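Plodollow Support Desk
Ticket: Stock export stops early, rows missing from the count sheet
Product: Plodollow Stock, desktop version 9
Raised by: Hannelore Seidel, Trnka Art Supplies
Area: Import and export
Status: Solved, left open for comments until the end of August

Original report

We do our stock count from a spreadsheet exported out of Plodollow. This month the export finished without an error but the sheet stopped part of the way through the letter M. Masking tape was there, modelling clay was not, and neither was anything after it. The full list shows up properly on screen and I can search for the missing items and open them.

I have tried the following:
Closed the program and ran the export again. Same result.
Restarted the computer. Same result.
Exported to the desktop instead of the shared drive. Same result.
Sorted the list by supplier first. Different rows missing, but still missing.

The last export that I know was complete was before we loaded the new Hakgate price list. I don't know if that is connected.

Support, 09:40

Thank you for the clear notes. Sorting by supplier and losing different rows tells us the items themselves are fine and the export is being cut short. Could you open the sheet, press Ctrl and End, and tell us the row number? Please also send the file export.log from the Plodollow folder in Documents.

Hannelore Seidel, 10:15

The last row with anything in it is 1,001, so 1,000 items if you leave out the headings. Log attached. There is a line in it that says "warning 49, page token empty, closing file". It appears at the end of every export I did today and not in the older ones.

Support, 11:30

The log explains most of it. The program reads the list in pages and asks for the next page until there are none left. Warning 49 means the request for the second page came back with nothing in the field that says where to carry on. The export takes this as the end of the list and saves the file. It should show a message on screen and it doesn't. We have passed that on as a separate fault.

The usual cause is an item with a blank stock code. Please try this:
1. Go to Stock, then All items.
2. Click Columns and tick Stock code if it is not showing.
3. Click the Stock code heading once so that blanks go to the top.
4. Tell us what you find. Please do not delete anything yet.

Hannelore Seidel, 13:05

There are blanks. All of them are from the Hakgate list and all are refills: ink, leads and spare nibs. The Hakgate file has their code in a column called Ref and the main column is empty for refills. For everything else they fill in both.

Can I type the codes in by hand, or will it be overwritten when I load the next price list?

Support, 14:20

You can type them in and the export will work straight away. It would be overwritten by the next list, though, so change the import rule as well:
1. Go to Settings, Import rules, and pick Hakgate.
2. Next to Stock code, click Add second choice.
3. Pick Ref and save.
4. Load the price list again with Update existing items ticked. Leave Create new items unticked or you will get doubles.

Hannelore Seidel, 15:45

Done in that order. The refills have codes now and the export runs to the end, down to the watercolour blocks. No warning in the log. I checked the Brondico list too, as we load it the same way, and it has no blanks.

One thing for whoever writes the help pages. The export page says large lists are "handled automatically". I took that to mean I would be told if something went wrong. It would help to mention the blank code problem there.

Support, 16:10

Glad it is working. The help page has been changed and now mentions blank codes under Before you export. The on-screen message is planned for a later update. We have no release month for it yet.
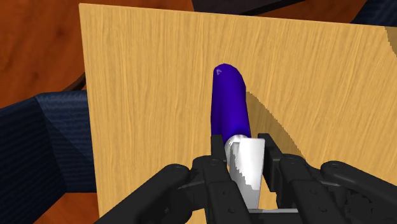 Page last changed: August, 16:25, by Support Desk

Related help pages: Before you export. Setting a second choice in import rules. Where to find export.log. To add a comment to this ticket, sign in with the account you use for Plodollow Stock.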